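Folding helpers wanted for our towel table, Drastthorpe

Hello! I'm Macarena Garrido and I run the small linen room on Akton Lane. We've been going since 2013, when it was me, a borrowed trolley and far too many flannels, and now we send out 485 small towels in a busy week to salons and swimming clubs. I'm looking for two people to join us from April, nine hours a week each, mornings only.

It's mostly sorting by colour, smoothing, folding and stacking. The small towels are the fiddly ones – the fluffy white edging has a mind of its own and never wants to sit straight.

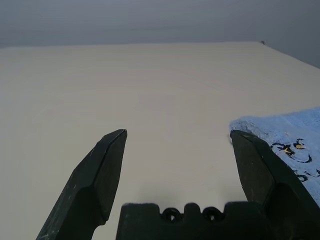
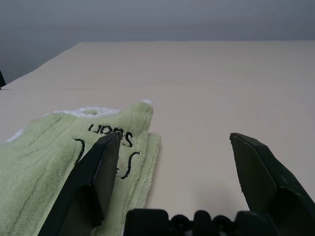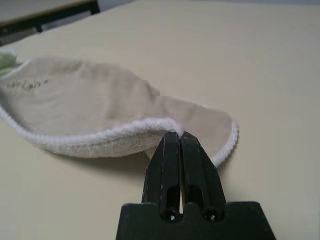
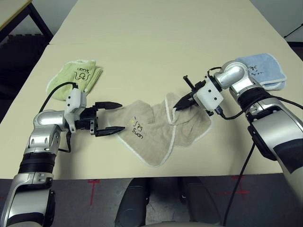

You don't need experience, I'll teach you our fold in your first morning (logo on top, edges tucked under, always!). What I do need is someone who can stand for a couple of hours, likes a tidy pile and won't mind Yaw's radio. Tea is free and the biscuits usually are too.

If you fancy it, drop a note through the door marked Towel Table, ref 2408, or ask for me or Vesela at the counter. Tell us which mornings suit you – no CV needed. Notes in by 2/20/19 please.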